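**Ticket 2984: Booking calendar shows every appointment twice**

Status: reopened (again)
Product: Panora Desk, front counter licence

Logged in September by the Purnham office. Every appointment entered at the counter shows up in the calendar a second time, 13 hours later. We've therefore got clients booked for a passport consult at 11 pm, and one of them rang to ask about parking.

Tried so far: signed out and back in, cleared the cache, restarted the modem. Support then asked us to restart the modem with more patience. No change.

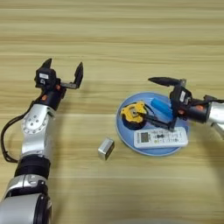 The duplicates only appear when the booking has a colour label. Plain grey bookings behave. We've gone grey for the time being, and the calendar looks like a wet long weekend.

**Update, 3:40 pm.** Skandunance (they host the sync) say the fault is at Panora's end. Panora say it's at Skandunance's. I've forwarded each one the other's email and gone for a coffee.

**Update, 4:55 pm.** Found a second calendar account called "Kleinschmidt old DO NOT USE", in use, with its time zone set to somewhere none of us has been. Disconnected it. New labelled bookings now appear once.

Still to do: delete 71 phantom appointments by hand, as bulk delete is a premium feature. Please leave the ticket open until that's done.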